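Dawber Building, Ground Floor Linen and Laundry Rooms
Quarterly Safety Inspection Checklist with Comments
Period: February
Form 307, used with the Stondilum site register

Ratings: S = satisfactory. M = minor, correct at next service. A = action required before next shift. N/A = does not apply.

1. Access and exits

1.1 Corridor door opens fully and latches. S
1.2 Rear exit unlocked from inside. S
1.3 Exit route clear to full door width. M
Comment: Two carts parked inside the marked line at the rear exit. Moved during the inspection. Floor marking is worn at this point and should be repainted.
1.4 Exit sign lit on normal power and on battery. S

2. Fire protection

2.1 Extinguishers in place, pin and seal intact. S
2.2 Extinguisher tags current. A
Comment: Unit 19 beside the folding tables has no tag. Gauge reads in the green band. Replace the unit with a tagged spare until it has been serviced.
2.3 Sprinkler heads clear of stored goods. M
Comment: Top shelf of rack C is loaded too high. Lower by one row.
2.4 Heat detector test. S

3. Dryers

3.1 Lint screens clean and undamaged. M
Comment: Dryer 2 screen has a tear at the lower corner. Part is on order from Kandex. Check the screen at the start of each shift until it is replaced.
3.2 Exhaust duct joints tight, no lint behind machines. A
Comment: Lint on the floor behind dryers 3 and 4, heaviest at the elbow of dryer 4. Lock out, vacuum, and reseat the clamp. The same item was rated M last quarter.
3.3 Door switch stops drum. S
3.4 Cool-down cycle enabled on all programs. S
Comment: Program 6 had been edited to skip cool-down at the previous inspection. Setting now locked.

4. Washers and water

4.1 Inlet hoses free of bulges and cracks. S
4.2 Floor drains clear. S
4.3 Drum lock holds until rotation stops. S
4.4 Hot supply pipe insulated where it can be reached by hand. M
Comment: Insulation missing on a short length below the valve for washer 1.

5. Electrical

5.1 Panel access clear. S
5.2 Panel schedule matches circuits. M
Comment: Breaker 11 is labeled "spare" but feeds the steam press. Correct the label and initial the schedule.
5.3 Ground-fault outlets trip on test. S
5.4 No extension cords in permanent use. S
5.5 Emergency stop on steam press. S

6. Chemicals

6.1 Containers labeled. S
6.2 Data sheets at point of use. M
Comment: Sheet for Drarnura softener is the superseded issue. Print the current one and discard the old copy.
6.3 Eyewash flows from both nozzles. S
6.4 Bleach and acid sour stored apart. S

7. Linen handling and storage

7.1 Clean and soiled linen kept separate. S
7.2 Ribbed and heavy-texture items dried to the core before stacking. S
Comment: Check folds as well as the outer face. A bunched fold can hold moisture and heat after the rest of the piece is dry.

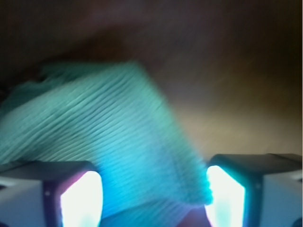

7.3 Racks anchored to wall. S
7.4 Shelf load within posted limit. S
7.5 Oily rags kept out of dryers and held in a lidded metal can. M
Comment: Can present, lid does not close fully. Straighten the hinge or replace.

8. Close-out

Work order 3833 covers items 2.2 and 3.2. Neither item may be closed on a verbal report. Attach the service slip for 2.2 and the lockout record for 3.2. Remaining M items carry over to the next service visit and are to be listed on page 1 of the next form.

Score for this period: 95
Recheck of dryer 4: before 6:00 a.m. start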